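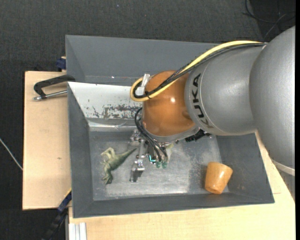
The woman at the next table said the stones were moonstone, and I said they were glass.

I said it to my sister, quietly, but the craft hall at Kurnon has a low ceiling and sound goes further than you want it to. The woman went on unpacking. She had a velvet tray, a lamp clipped to the tablecloth, and a printed sign that read Suvix Silver, Hand Finished. I have been threading beads for 14 years and I know what hand finished means. It means somebody took the tag off.

"You could ask her," my sister said.

"Ask her what?"

"Where she gets them."

I had no intention of asking. I set out my own necklaces, the long ones at the back, and priced them as I always do, a little too low and then crossly a little higher. By eleven I had sold one bracelet. The woman had sold, as far as I could tell, nearly everything on the left side of her tray. People held the pendants up to her lamp and made the noise people make. Of course they did. Put a lamp like that behind a boiled sweet and they'd make the same noise.

After lunch my sister went off to look at the pottery and came back with a small paper bag, which she tried to put under her coat.

"How much?" I said.

"It's a present."

"How much was the present?"

"40."

I held out my hand. It was a pendant on a plain chain, a milky oval in a narrow setting. I turned it over, looking for the seam you get on cast pieces, and there wasn't one. The back had been filed. Whoever did it had slipped near the loop and gone over the mark again, and not quite got it out. I have a drawer full of marks like that.

It was cold, too, and stayed cold in my palm for longer than I expected. I tipped it towards the window and a bluish patch slid across it and went out at the edge. Glass can do that. They make a very clever glass now.

"Well?" my sister said.

"The chain's bought in," I said.

"Your chains are bought in."

The woman was looking over. She had plasters on two of her fingers – the cheap sort, already grey at the ends – and she was eating a sandwich with the other hand.

"Is it all right?" she asked. "I can change the chain if it's too long."

I said it was a good length. Then I asked what file she used, and she reached under the table for her bag.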